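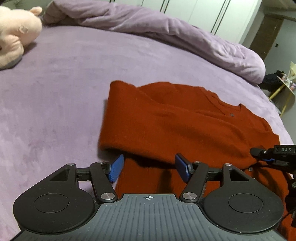 How to fold a sweater on the bed (and which advice to skip)

Most folding guides assume a big smooth table and a stack of identical T-shirts. I fold on the bed, and I fold knits, and a lot of what gets passed around as technique falls apart under those conditions. I've tried plenty of it. The steps further down are what survived.

First, the claims I don't buy. The Panyasiri roll, which had its moment in February, is supposed to stop creases. On a thin cotton top, maybe. On a sweater it gives you a fat sausage that uncurls as soon as the drawer opens. The Gerneo folding board is a nice piece of plastic and works well for dress shirts, but a chunky knit slides around on it and comes out thicker at one end. And "never fold on a soft surface" is a rule I see everywhere with no explanation attached. A bed is fine. You do have to pull the cover tight first, and if it's a plush one, expect some drag and a bit of lint.

What you need

One sweater, fully dry
A made bed with the cover pulled flat
A lint roller, if you care

Steps

1. Lay the sweater front side down with the neck pointing away from you. Drop it loosely and spread it outward from the middle. Don't tug at the hem – knits stretch and then stay stretched.

2. Flatten it with your palms. You won't get every ripple out. Guides that show a perfectly smooth knit at this stage have probably steamed it first.

3. Fold one side in toward the center, then lay the sleeve straight down along the body. If the sleeve is too long, double it back on itself at the hem.

4. Do the same on the other side. The two sides should meet or overlap slightly. If there's a lump down the middle, the sleeves are stacked on top of each other, so shift one over.

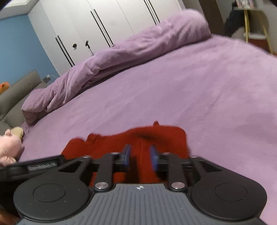

5. Lift the fabric by a good handful. Pinching up a tiny bit of knit pulls the stitches and leaves a little peak that you then have to pat down.

6. Bring the hem up to the middle, then fold once more toward the neck. Thirds are fine too if your drawer is shallow. I've read heated arguments about halves versus thirds and can't see any difference after a night in the drawer.

7. Turn the whole thing over and square up the edges with the sides of your hands.

If it keeps going wrong

A thick edge that sags usually means too many layers landed at one end. Open it up and go back to step 3. A bundle that won't hold its shape is probably just a loose knit, and no method fixes that. Put something heavier on top of it.

As for speed, the Gesari chart promises a folded sweater in 9 seconds. I took 54 on my first decent one and I wasn't dawdling. The Zekville forum thread on the subject has 2183 replies, and I got through enough of them to say that most people there are talking about T-shirts.

Cardigans work the same way, but button them first.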